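Ticket 3041: Arm stops mid-move near the tube rack, wrist fault
Site: Tandside bench lab
Opened by: Salvador Guerreiro
Priority: Normal
Status: Waiting on parts

Hello all, and thank you for picking this up so quickly, I know you've had a busy spell over at Grorville. I'll put down everything I can think of and you can ignore the bits that don't help.

Since we moved the rack job over to this arm in May it has run very nicely, and everyone here has grown rather fond of it. On 4th July it began stopping part way through the swing towards the rack. The Pandow screen shows fault 41, "wrist comms lost", and the gripper stays exactly as it was until somebody clears it. No one has been hurt and nothing has been broken, I'm glad to say, but I don't like it stopping with a tube in its fingers!

What I've tried so far:

Restarted the controller. Fine for 18 cycles, then the same fault again.

Swapped the gripper fingers for the spare set. No difference, though I rather expected that.

Slowed the swing to half speed. Much better, with only 2 stops all afternoon, which made me think of the cable more than the software.

Ran it with the rack taken away, in case it was brushing something. It still stopped, at much the same point in the move.

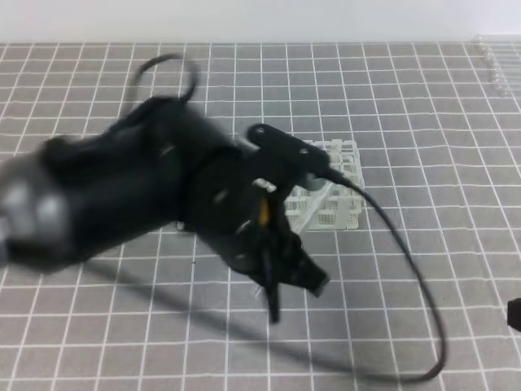 I did wiggle the plug at the wrist end (power off, before anyone tells me off) and it felt a touch looser than I remember. The Tsuji booklet says the lead should be changed at 3000 hours and I'm afraid we never kept a proper note of ours, so I can't tell you how near we are.

Reply from support, Grorville:
Thank you, Salvador, that's a lovely clear account. The half speed result does point towards the lead or its plug. Please leave the arm at half speed, don't run it unattended, and keep hands well clear while clearing the fault. A new lead and a clip to take the strain off the plug are on order for you.

Salvador Guerreiro:
Will do, and many thanks. Could you pop a second clip in the parcel? I'm bound to drop one behind the bench.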